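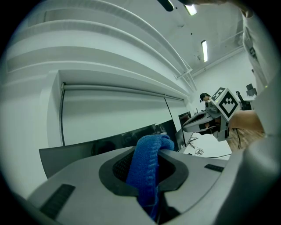
Wash knits by fiber content, and read the label before sorting. Cotton and acrylic tolerate a machine cycle at 500 rpm; wool goes in a basin of cool water with a capful of neutral detergent. Ribbed stitches, as on the blue knitted cloth, stretch across the ribs when lifted wet, so support the full weight with both hands. Press the water out in a towel. Do not wring.

Dry flat on a rack, turning once. Store folded. Shelf liners: Prumley, cut to 51 cm.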